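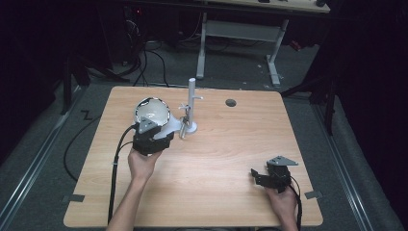

When do county candidates start asking for money? In the Pidport races we studied, most began in December, well before filing opened.

Pacheco and Ondieki coded every appeal sent by the Nouri and Pladard campaigns over 7 months. We report the share that named a donor group.

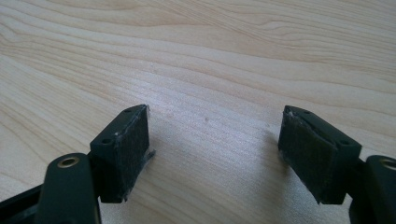

Small donors were named less often than local firms, and the gap widened after the Kullilell debate. Only 6 appeals mentioned the 2000 race for the same seat.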